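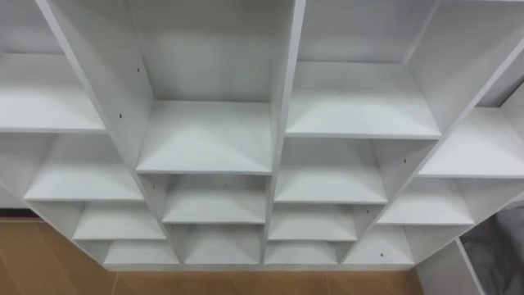
Has anyone here got a machine that will put things away on shelves and keep the shelves clean? I help run a small toy and book lending room in Jalstead, two afternoons a week, and the thing that eats my evenings is the shelving. We have one of those big white units with open cubbies, four columns of them, going right down to the wooden floor, and every one needs emptying, wiping and filling again at the end of a session. I don't mind the top rows so much. It's the bottom ones that do for me, as I'm on my knees by then and my back has opinions. I've already got a robot vacuum which I'm very fond of, and my nephew keeps sending me clips of robots folding towels and stacking cups, so I got to thinking that surely by now there must be something that could manage a plain white shelf with nothing fancy about it. My budget isn't huge but I could put a case to the others if the thing truly worked. Would it be daft to wait another year? And if there's nothing to buy yet, is there anything I could do to the unit now so it would be easier for a machine later on? Sorry for the long post, I did try to shorten it!

Reading time: 4 minutes

wirkar_bench

Not daft at all, and I'm sorry about your back. I spent a good few years on the stores side of a workshop, where we had a picking arm from a firm called Carrillo, so I can tell you how it went for us, though a workshop is a kinder place for a machine than a room full of toys.

The arm was very good at one thing. It took plastic bins of one size from one rack and put them on another, all day long, and I don't remember it complaining once. But everything had been arranged for its benefit. The rack was bolted down, the bins all had the same lip on the front, and if somebody left a glove on top of one, the arm stopped and waited for a person to come. We had 40 bins on that rack and I'd say it earned its keep. When we asked whether it could do the odd-shaped stock as well, the answer was a very polite no.

Your cubbies are harder than they look. A deep open box means the arm has to reach in without catching the board above or the divider at the side, and the lowest ones mean reaching in close to the floor. Plain white boards can also be awkward for some cameras, as there's little on them to tell one surface from the next. A person just feels their way in with a cloth and never thinks about it. Then there's the putting away itself. A jigsaw box is fairly easy, a floppy picture book is much worse, and a soft rabbit with long ears I wouldn't like to bet on.

As for getting ready, I'd buy trays or boxes that slide into the cubbies, all the same, with a good handle on the front. Stick a large plain label on each box and another on the shelf where it lives. That would help a machine one day, and it'll help you next week, because you can lift the whole box out, wipe underneath and push it back. Measure the inside of the cubby before you order, and measure at the back as well as the front. I got that wrong at home with a set of baskets and they're in the loft now.

Would I wait a year? I'd carry on looking, but I wouldn't put off making your evenings easier in the meantime. Do let us know if you hear of anything in your price range, I'd love to be proved wrong on this one.

mossandkettle

No robot does this. Get a long-handled microfibre duster, mine was 3 pounds on the market, and a gardener's kneeling pad. Do the bottom row first while you've still got some energy.

Wallden Parent

I'll put in a small word for the machines, as I've seen one having a go! There was an open day at the college in Wallden last November and they had a two-armed robot tidying a bookcase. My daughter was transfixed and we stood there far longer than I'd meant to. It picked up a wooden block, had a long think, and set it down on the middle shelf ever so gently. I timed the next one on my phone and it was 37 seconds from table to shelf. The one after that went on the floor, and a student picked it up and gave it back, which my daughter thought was the best bit.

So it can be done, slowly, with someone standing by. I asked the student about wiping and she said wiping a flat table was something they'd had reasonable luck with, but getting into the corners of a shelf was another matter, and they hadn't tried it with anything below knee height. She was very patient with me and I probably asked her too many things.

What I'd really like to say, though, is that children are better at this than we give them credit for. At our group we stuck a picture of what goes in each cubby on the front edge of the shelf (cars, bricks, farm animals and so on) and now the last ten minutes are a putting-away game with a song. The little ones are just the right height for the bottom shelves, and they fight over who gets to do them. It isn't perfect and there's always a cow in with the bricks, but I do maybe half of what I used to. The wiping is still mine, I'm afraid. I do two columns one session and two the next, and so far there have been no complaints from anybody.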